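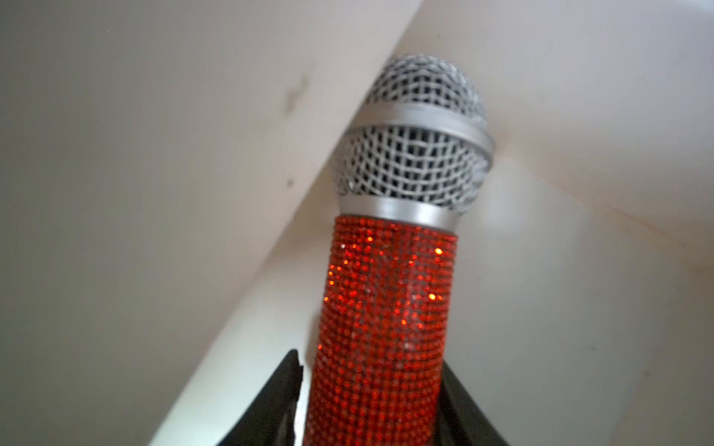
The army has opened the Sellow range road for walkers again, and I am so happy I could shout! Six months of the gate being locked, starting in May with no notice on the village board or anywhere else, and now the path down to the spring is open on all non-firing days. There's a public meeting at the Gamen hall next week where the range office will explain the new flag system, and anyone from either side of the valley can speak. You get 2 minutes each on the mic with the red rhinestone handle, so practice saying your bit fast and hold it close to the mesh. I really want the farmers to come, and the Zusau people too (you lost the most when the short way was shut). Bring questions!
Posted by: springwater_lu, 8 Dec 2023

Great news, and thank you for all the letters you wrote. My dad used to drive 65 minutes around the hill to get to his own hives. With the gate open he's there before his coffee is cold. I'll be at the meeting and so will he, in his good jacket.
Posted by: hivebox

Sorry to be the grump, but what does "non-firing days" mean? In the old agreement we had every weekend plus the whole of lambing. If the flag is up to the duty officer each morning then we don't have a right of way, we have a favor.
Posted by: Tarn_and_Tor

> If the flag is up to the duty officer each morning

It isn't, or it isn't meant to be. The letter I got says the firing calendar goes out a month ahead and the flag only confirms it. I'd love that in writing in the actual agreement too, and I'm going to ask for it. But come on, in October we had a locked gate and a sentry who wouldn't talk to us! I'm allowed to be pleased.
Posted by: springwater_lu

You're allowed. I still want the old wording back.
Posted by: Tarn_and_Tor

Speaking as somebody who did his service on that range (a long time ago, different fence, same mud): the calendar does get changed. A unit breaks down on the way, the slot moves, and the guy at the gate hears it last. I don't think there's bad will in it. Ask them for a phone number that a person picks up. That would do more for walkers than any flag.
Posted by: Thanasis Xenos

Oh that's a good one, adding it to my list. Thanks Thanasis!
Posted by: springwater_lu

Does the opening cover the Tsakiris track or only the road? The map on the gate stops at the sheep dip. We walked it this morning and turned back there, didn't want to start a fight on the first day. Lovely walk though, frost all the way down and the spring running hard.
Posted by: two_left_boots

Only the road as far as I know. The Tsakiris track crosses the impact area at the top end and I doubt it'll come back until they've cleared it.
Posted by: Thanasis Xenos

Then the Zusau side gets nothing. The track IS our way in. We sent 200 signatures with yours back in the summer and I don't see one word about us in the announcement. Happy for Gamen, I mean it, but please don't tell the papers the valley is open.
Posted by: zusau_north

Fair point and I shouldn't have written it like it was all done. Would you speak first? I can put you at the top of the list, and I'll give you my slot as well so you get double. Clearing the track should be the main thing we ask for.
Posted by: springwater_lu

OK. Put me down. I'll bring the old map with the track on it, my aunt has one in the hallway.
Posted by: zusau_north

Can somebody offer lifts from Zusau? I've got space for three plus a dog if it's a small dog.
Posted by: hivebox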